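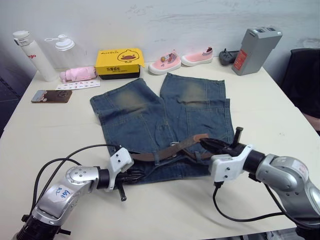

Blue denim shorts with brown leather belt, white table.

1/ The Saseck Garment Care Office begins its spring series on everyday clothing with an item most households own and few store well: the belted pair of denim shorts. The guidance below was prepared by Bujar Nedeljković for the Nenus clothing program.

2/ Lay the shorts flat on a clean, light-colored surface. Stains, loose threads and pulled stitches show more readily against white than against a bedspread or a patterned cloth. Place the waistband toward you and the legs pointing away.

3/ Empty every pocket, including the small inner one. Coins and paper tissues remain the items most often found by our sorting desk.

4/ Take the belt out before washing. Leather should not go into the machine under any circumstances, and a metal buckle can mark both the drum and the other clothes in the load.

5/ To remove a belt, open the buckle, hold the free end and draw it through one loop at a time. Pulling hard from one side strains the stitching at the base of the loops. Repairs to belt loops accounted for 155 of the 417 denim items handled at our Ristić counter last year.

6/ Faded patches across the thighs, such as those on this pair, are accepted at all counters. Fading is not recorded as damage. The same applies to hems that are slightly uneven or rolled.

7/ Wash denim inside out in cold water with similar colors. Smooth the hems by hand while the fabric is damp and dry the shorts flat or hung from the waistband.

8/ Wipe the belt with a soft, barely damp cloth and let it dry away from heaters and direct sun. Leather conditioner may be applied 2 times a year. Allow it to absorb overnight before the belt is threaded again.

9/ For storage, fold the shorts once down the middle, leg over leg. Roll the belt loosely with the buckle on the outside and keep it beside the garment. A belt left in a folded waistband will crease over time.

10/ Items for the Nenus program may be left at the Romix building or at the Ristić counter. Please limit each visit to 7 garments. Belts are welcome with or without the clothing they were worn with.

11/ The next part of the series covers knitwear and will be posted in May. Questions on denim may be left as replies to this thread.

Posted 3/24/20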